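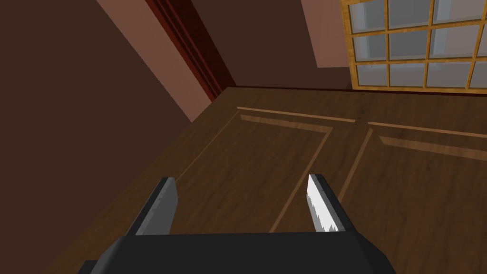
首页 | 本地 | 科技 | 社区 | 专题

Kernier共享工坊两名成员自制双臂机器人，先在电脑里练开门

2019年2月13日

分享 200　评论 6

Lunddale的Kernier共享工坊有两名成员正在制作一台能自己开门的双臂机器人。机器人取名Nakusico，底盘和右臂已经在工坊的后间装好，左臂还在调试。按照两人的安排，实体机器人碰真门之前，所有动作都要先在电脑仿真里做过。

项目由Sinéad Ó Gríofa和Živko Tomić发起。Ó Gríofa负责机械结构和电路，Tomić负责控制程序和仿真。两人都有全职工作，平时下班后到工坊，周末待得久一些。项目从去年8月开始，到现在已经6个月。

Ó Gríofa说，最初她想做的东西要简单得多，只是一个能在屋里送东西的小推车。小推车做出来以后，在工坊里走得很顺，搬到她母亲位于Laxdal的家里就不行了。那是一栋老房子，房间之间都有门，而且平时都关着，小推车走到门口就停住。

“我母亲每次都得站起来给它开门。那还不如她自己去拿。”Ó Gríofa说。

她起初考虑在门上加装电动开门器，问过价，也量过尺寸，后来没有装。老房子的门很厚，门框有些变形，装开门器要动门框，家里人不愿意。Tomić当时在隔壁工作台修一台旧车床的控制箱，听到这件事，提出给小推车加一只手臂。

一只手臂的方案试了一段时间。手臂能够到门把手，也能压下去，问题出在后面：门开了一条缝以后，手臂要一边拉门一边让底盘后退，门扇又会挡住底盘。遇到双开门时更麻烦，一扇拉开了，另一扇还在原地，通道宽度不够。两人商量后改成双臂，一只手负责把手，另一只手负责挡门或者推另一扇门。

改成双臂之后，原来的底盘太轻，手臂伸出去时车身会前倾。Ó Gríofa重新做了底盘，把电池移到后部最低的位置，车架换成焊接件。第一版车架焊完后发现对角线不一致，放在平地上有一个轮子悬空，她把它割开重焊了一次。工坊里唯一一台合适的焊机要预约，这一步拖了不少时间。

机身外壳打算做成白色，右后方留一块黑色的检修盖，拧下螺丝就能看到接线。外壳目前只做了试样，形状还会改。Ó Gríofa对试样的曲面不太满意，说手臂收回时手肘离外壳太近，容易蹭到。

控制部分由Tomić编写。他在电脑里搭了一个房屋模型，有双开的木门、走廊、铺木地板的房间，还有窗户和装玻璃的格子门，机器人的模型放在里面反复练习。他没有完全照着Laxdal那栋房子来做，只保留了门的开法和把手的样式，墙和家具随手换了几种。

“颜色换来换去，是想看看程序会不会认错。”Tomić说，“早上能认出来的把手，换一个光照就认不出来，这种事情很常见。”

仿真里的光照是他花时间最多的部分之一。阳光从侧面照进来时，门板上会有很亮的一块，旁边又是阴影，手臂自己的影子也会落在门上。早期的程序有时把影子的边缘当成门缝，夹爪就朝影子伸过去。他后来在训练时加进了大量带影子的情况，错误少了一些，现在偶尔还会出现。 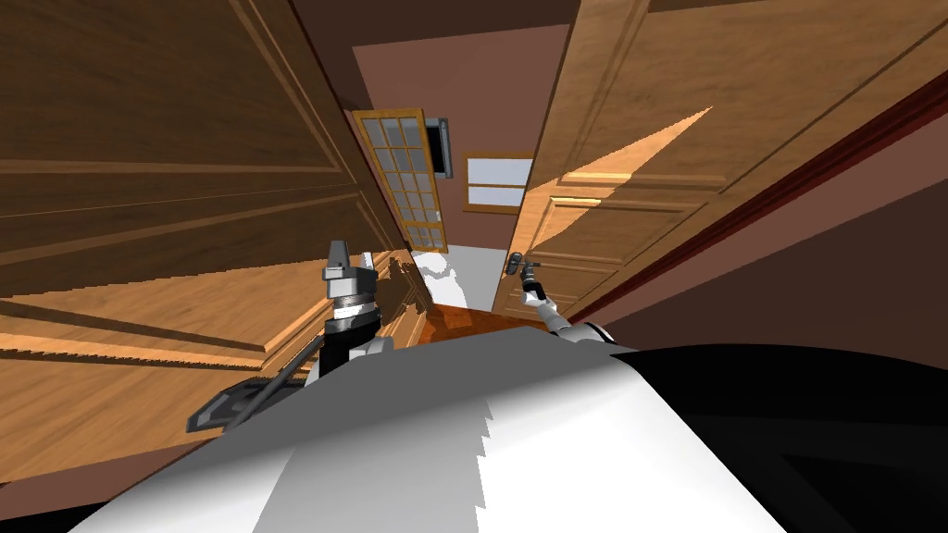 仿真画面：Nakusico右侧夹爪夹住右边门扇的把手，左侧夹爪位于门口中间。

按照目前的程序，一次完整的开门分成几个阶段。机器人先停在门前，调整车身的角度，然后右侧夹爪靠近把手，合拢，向下压。把手压到位之后，底盘开始移动，手臂跟着门扇走。左侧夹爪在这段时间里保持张开，准备扶住另一扇门。等两扇门的间隙够宽，右侧夹爪松开，机器人通过。

Tomić说，最难写的是松手这一步。松得早，门会往回弹；松得晚，手臂会被门扇带着扭过去。他在程序里设了一个力的上限，超过上限就立刻停止，手臂放软，由人把它推开。这个上限目前定得很低，所以机器人在仿真里经常自己停下来。

他每次修改程序后，会让机器人在仿真中连续开门200次，门的重量、把手的高度和光照每次都有变化。跑完一轮要占用家里那台电脑一整夜，他通常在睡前启动，早上看记录。失败的那些会单独存下来，晚上带到工坊和Ó Gríofa一起看。

两人看记录的方式比较原始，就是在工坊的旧显示器前一段一段地放，放到出错的地方停下，由Ó Gríofa判断是机械上做不到，还是程序没有处理好。机械上做不到的，她记在一个本子里。手腕的转动范围就是这样改的。原来的手腕转到一定角度会碰到自己的线缆，仿真里没有画线缆，所以看不出来，她在实物上转了一下就发现了。

“电脑里的机器人没有电线，也没有松掉的螺丝。”Ó Gríofa说。

她要求Tomić在模型里把手腕的活动范围收窄，和实物保持一致。收窄之后，仿真里的成功率明显下降，Tomić用了几个周末重新训练。两人为此有过争论，Tomić希望改手腕的结构，Ó Gríofa认为零件已经加工好了，应该先用着。最后的结果是手腕换了一种走线方式，活动范围恢复了一部分。 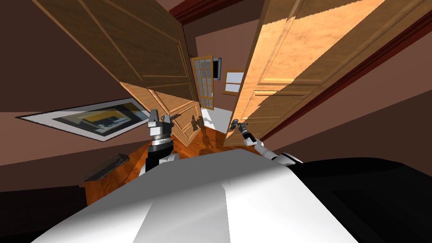
夹爪也改过几次。现在用的是两指夹爪，手指较短，内侧贴了软垫。最早的手指比较长，抓杯子方便，压门把手时会打滑，因为力都压在指尖上。Ó Gríofa把手指改短，又把指尖磨方，压把手时接触面大一些。软垫试过几种材料，太软的用几天就会撕开，太硬的又会在把手上留下印子。她现在用的是从工坊边角料箱里找到的一块橡胶板，剪成小块用胶粘上去，坏了就换。

手臂的关节用的是二手电机，是两人从一家停业的包装厂买来的，同一批里有几台不能用，拆了当备件。减速器是新买的，也是整个项目里最贵的部分。两人没有公布总花费，只说费用平摊，工坊的场地费按普通成员标准交。

上个周末，两人第一次把右臂装到底盘上通电。当天没有让它开门，只是让手臂按照仿真里录下的动作在空中走了一遍。在场的还有几名工坊成员，按要求站在黄线后面。手臂走到一半时停了一次，原因是肩部的一个接头没有插紧。重新插好后，手臂把整套动作走完，速度设定在正常的一半以下。

Tomić说，实物的动作比仿真里抖得厉害，主要在手臂伸直的时候。他估计和减速器的间隙有关，打算先在程序里降低加速度，看看效果。Ó Gríofa则怀疑底盘上固定肩部的那块板太薄，她已经画了一块加厚的板，准备重新切割。

为了做下一步测试，两人在工坊后间搭了一个测试门架，用木方做框，装了2扇从拆房工地收来的旧木门，把手是新配的。门架用螺栓固定在地上，旁边留出空间让人站着按急停按钮。工坊管理方同意他们使用后间到春天，条件是测试时间要提前写在门口的白板上，测试期间后间的门要从里面挂上警示链，其他成员不得入内。

工坊对这类项目有一套自己的规定。凡是能自己移动、又带有手臂的设备，第一次通电要有另外一名成员在场，设备上必须有一个不经过电脑的断电开关。Nakusico的断电开关装在底盘后面，另外还有一个带线的手持按钮。Ó Gríofa说，手持按钮的线买短了，人得离机器人很近才能拿着，她已经订了一根长的。

左臂的进度比右臂慢。结构件都齐了，有一个肘部电机的编码器读数会跳，换过线，也换过接口板，问题还在。Ó Gríofa打算这个周末把电机整个拆下来检查。如果确定是电机坏了，就从备件里挑一台换上，不过备件的轴要长一些，需要在车床上改。

按照两人写在工坊白板上的计划，接下来有3项工作：修好左臂，换上加厚的肩部固定板，然后让机器人在门架上开单扇门。双开门的测试排在后面，没有写日期。只有在门架上连续多天没有出现意外停机之外的故障，两人才会考虑把它带到Laxdal去。

带过去也不是马上就能用。那栋房子门口有一级台阶，底盘上不去，要先做一块坡板。走廊里铺着一段旧地毯，边缘翘起，小推车当时就卡过。Ó Gríofa的母亲不同意把地毯拿走，同意在边上钉一条压条。

对于这台机器人以后要不要给别人用，两人的说法不太一样。Tomić希望把程序和房屋模型整理出来，放到网上供别人下载，他认为愿意自己搭手臂的人不少，缺的是一个能直接用的练习环境。Ó Gríofa暂时不打算公布图纸，她说现在的图纸和实物对不上，很多地方是边做边改的，有几个零件根本没有图，拿给别人也做不出来。

工坊里已经有成员来打听。有人问能不能用它开工坊的大门，搬材料时腾不出手。Tomić量过那扇大门，回弹的力超过他设的上限，机器人每次都会停下。他说上限暂时不改。

还有成员提出，门开了以后机器人要不要顺手把门关上。目前的程序没有关门这一步。Tomić在仿真里试过几次，机器人通过以后要转身，两只手臂在走廊里转不开，会碰到墙。他考虑过用背后推门的办法，Ó Gríofa不赞成，说外壳受不了。这件事放到以后再说。

Kernier共享工坊下一次对外开放时，底盘和右臂会放在前厅，不通电，参观者可以近看。旁边的屏幕会播放仿真里的开门过程，包括失败的记录。Tomić说失败的片段他会挑短一点的，有些机器人在门前停住不动，要放很久。

对外开放的具体时间以工坊门口的通知为准。想参加后间测试的成员须事先完成工坊的电气安全培训，并向Ó Gríofa登记。测试期间不接待非成员。

收藏 | 打印 | 分享到

上一篇 | 下一篇 | 返回科技 | 查看全部评论（6）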